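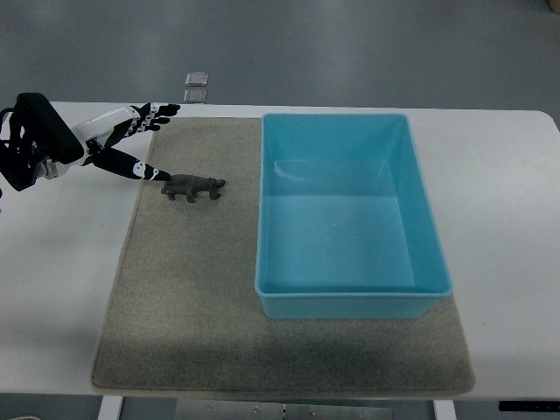

*Blue bin and small animal on the grey mat*

**Toy library in Tallthorpe: deposit or no deposit?**

**spela_hoxha** – 9:14 am

Good morning. We open our toy library in September and I must write the borrowing rules. We have 900 toys in the catalogue and 32 families on the list. My proposal is a deposit of $14 per family, returned when they leave. Is this normal in other towns?

**brurkton_dad**

We tried it in Brurkton and dropped it after one winter. The families who needed us most were the ones who stayed away. A lost puzzle piece is cheaper than a lost member.

**marl_k**

I disagree. In Karoneck we lost over 100 pieces in the year without a deposit. Even a small amount makes people look under the couch.

**spela_hoxha**

Thank you both. I understand the worry about money – my own mother would not have paid. Maybe the deposit can be replaced by two hours of help with sorting and washing.

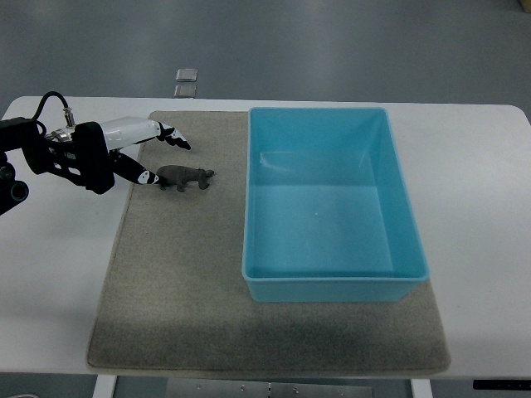
Those two hours could be in the evening also, for parents who work. But I do not know how to write it so that it does not sound like a punishment.

**brurkton_dad**

Call it a "helping shift" and let people choose. Marl, were those pieces mostly from building sets? Ours were. We stopped lending the small ones.

**marl_k**

Mostly, yes. I still say money works better. Hours are a nuisance to chase.

**spela_hoxha**

Then I will write both options and show you the draft:

- Families choose the $14 deposit or one helping shift.
- Loose pieces and small animals come back in the same bag they went out in.

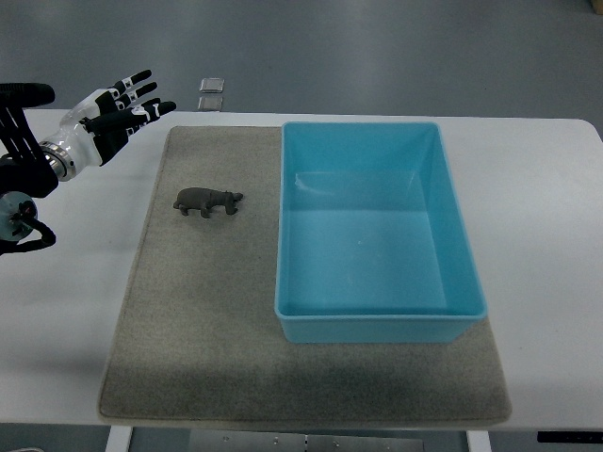 - Loans are for 14 days, and can be renewed by phone if no other family is waiting.

**marl_k**

I can live with that. Put the phone number on the bag too.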